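Gebru and Abdella reach run-off for Trumedcombe leadership

Nov 1, 2022

Wondimu Gebru and Lensa Abdella will go head to head for the leadership of the Trumedcombe Civic Party after neither won more than half of the votes in the first round.

Party members cast 3224 valid votes in the postal ballot, which closed on Monday's deadline set by the party's rules office and was counted at its headquarters in Kendlow. Abdella finished first, with Gebru 115 votes behind her. Gorazd Lazarević came third and drops out of the contest.

Under party rules, a candidate needs an outright majority to win in the first round. Ballot papers for the run-off go out to members later this month and the result will be announced in December, at the party's winter conference in Drorkevgate.

Abdella, who leads the party group on Drorkevgate town council, said she was pleased with the result but expected a close second round.

"We came first with a plan that is clear about what it costs," she told supporters after the count. "There are a lot of members who voted for someone else, and I will be ringing as many of them as I can over the next few weeks."

Gebru has held the Kendlow East seat for two terms and was the party's transport spokesman until he stood down to run. He said the gap was small enough to close and that he would keep the focus on bus services and rents.

"Members want to know how we win back the seats we lost in the north," he said. "I have been knocking on doors there all summer and I think I have an answer for them."
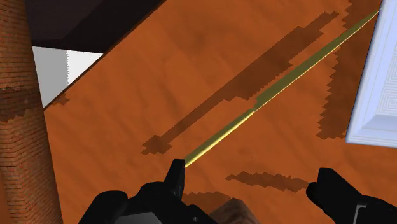 Lazarević has not said which of the two he will back. In a short statement he thanked his campaign team and said he would meet both remaining candidates before making up his mind. His support was strongest in the Gudeta valley branches, where he campaigned against the plan to merge the smaller district offices. Both Abdella and Gebru have supported the merger in the past, although Gebru said last week that he would look at it again.

The leadership became vacant in the spring when Yhon Inga stepped down after 8 years in the post. He had faced pressure from branch chairs following the party's poor showing in the regional elections, in which it lost control of two councils and fell to third place in Trumedcombe as a whole. Inga has stayed neutral during the contest and will remain in place as acting leader until the new one takes over.

The campaign has been fairly quiet so far. The sharpest exchange came at the hustings in Kendlow, when Gebru accused Abdella of backing council tax rises that she had voted against a year earlier. Abdella said the two budgets were different and that the second one had protected library opening hours. They agree on most other matters, including free school meals for all primary pupils and a freeze on parking charges in town centres.

Bethel Degefa, the party's returning officer, said the first round had gone smoothly. A small number of papers were rejected because they had not been signed, and members will be sent a reminder about this with their second ballot. Anyone who joined the party after the close of nominations will not be able to vote.

"The rules for the second round are the same as for the first," Degefa said. "If your paper has not arrived by the middle of the month, please contact the Kendlow office and we will send another."

Spending limits have been reset for the run-off, and each campaign must declare any single gift of more than £500. Both candidates published their first-round accounts last week — Gebru's showed a small overspend on leaflets, which the party has accepted as an error in the printer's invoice.

Two more hustings are planned, one in Gudeta and one in Drorkevgate. Members can send in questions beforehand through their branch secretary. The Gudeta event will also be shown live on the party's website.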